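Finger Comparison on the Breakfast Table: Frequently Asked Questions

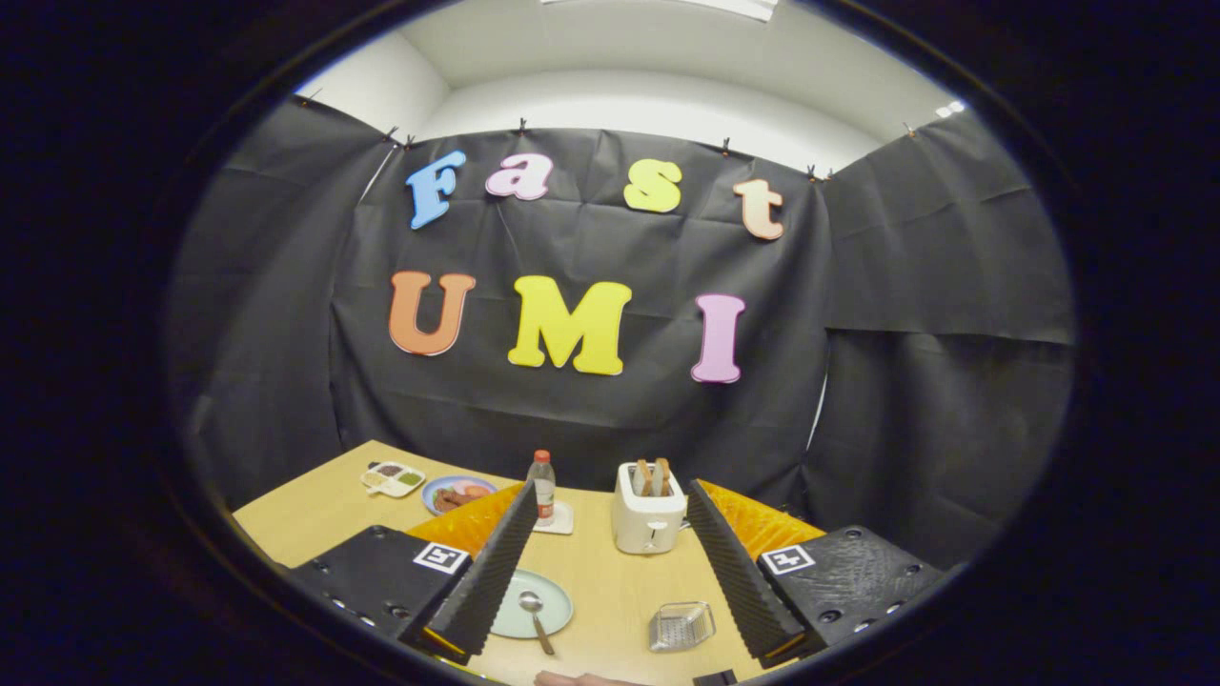 Dresgate Manipulation Group — Gripper Trials

What are you comparing?
Finger pads, mostly. The ridged black foam is up against the smooth Grernby pads, which were cheaper and behaved like it.

Why toast?
It crumbles when squeezed too hard and drops when squeezed too little. Few test objects complain so clearly.

How many tries does each pad get?
27 per object, 496 in all once you add the repeats Rocío Cervantes asked for. She was right about the repeats, and she knows it.

Which object is hardest?
The spoon on the plate. The bottle with the red cap is easy by comparison, so please stop sending us bottle results.

Do the square markers on the mounts matter?
Yes. The software reads finger opening from them. Keep tape, thumbs and jam off.

Can I borrow the Velero controller?
After April. The list has five names on it — two of them are mine.

Where do results go?
In the shared sheet, under your own initials. Last updated 3/4/24.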